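The Pliluncombe Footbridge: Your Questions, My Best Answers

Updated 28 September 2025
Posted by Normunds Hunt
41 comments | Share | Save

I've been writing about the Pliluncombe footbridge on this site for so long that my inbox is mostly the same dozen questions now. So I've put them all on one page (finally!) and I'll keep adding to it as things change.

Is the footbridge closed right now?

Yes, both ends. It closed in February and the fences are staying up until the new deck is down. You can still walk the river path underneath on the east side, but the west side path stops at the old boat ramp.

Why is it closed? It looked fine to me.

It looked fine to me too, and I walked over it twice a day. The problem is on the underside, where the deck sits on the cross beams. Salt and water got in at the joints, and a lot of the steel there is too thin to patch. The inspection report goes through 118 beam ends one at a time, and I read every page of it so you don't have to. The towers and main cables came out well, so those are staying.

How long is the bridge, anyway?

1,086 feet from gate to gate. I get asked this more than anything else, mostly by runners.

Who is doing the work?

Grasier is the main contractor, and Mofokeng is handling the steel. The deck panels are being put together at Mofokeng's yard upriver and will come down by barge, a few at a time. I'm very excited about the barges. If you want to watch, the best spot is the bench by the pump house, and I will probably be on it.

Will the new deck be wider?

A little. It goes from nine feet to twelve, with no painted line down the middle. I know some of you wanted a separate bike lane (I did too, I went to the meetings and said so), but the towers set the limit and there just isn't room between the legs.
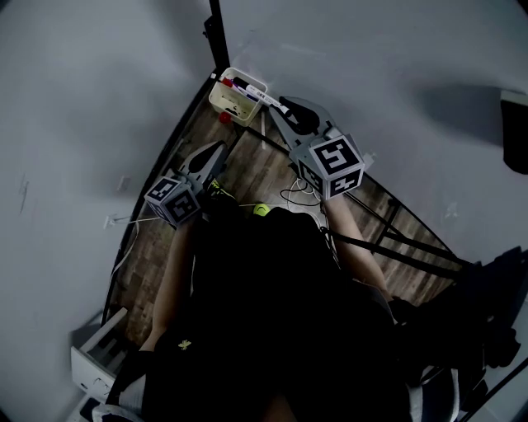 The railings will be higher as well, which is a rule now for any bridge that allows bikes. They'll be open mesh, so kids and dogs can still see the water.

What happens to the old planks?

They're being pulled up and stacked in the north lot. Around 2,000 of them should be good enough to reuse, and 300 of those are set aside for residents. There's a sign-up sheet at the town office, one plank per household. They're long and they're heavy, so bring a friend and a truck. Please don't climb the fence to help yourself. People have been doing this and it's slowing the crew down.

How do I get across in the meantime?

The Neltudeo shuttle van runs from the east gate to the library and back, every 20 minutes, and it's free. It has a rack on the front that holds two bikes. If the rack is full you wait for the next one, or you ride the long way by the highway bridge, where the shoulder is narrow and I don't love it after dark.

Can I bring my dog on the shuttle?

Yes, on a leash. My dog rides it all the time.

When will it open again?

The town is saying next summer and won't go further than that. My own guess is late summer, as the panels can only be lifted when the wind is low and we all know what the wind does out there. When I hear a real date I'll put it at the top of this page in big letters.

Are the lights coming back?

The lamps on the towers, yes. The colored ones from the holidays are still up in the air. They were wired through the old deck, and the new wiring plan only covers regular lighting so far. Write to the town office if you care about them. I did.

Can I reprint this page?

Sure, go ahead, just put my name on it and check back for changes first.

41 comments
Share this page

Recent posts
The night they shut the gates
Reading the inspection report, part two
Shuttle times and where to stand
Old photos of the boat ramp wanted
Why the towers are green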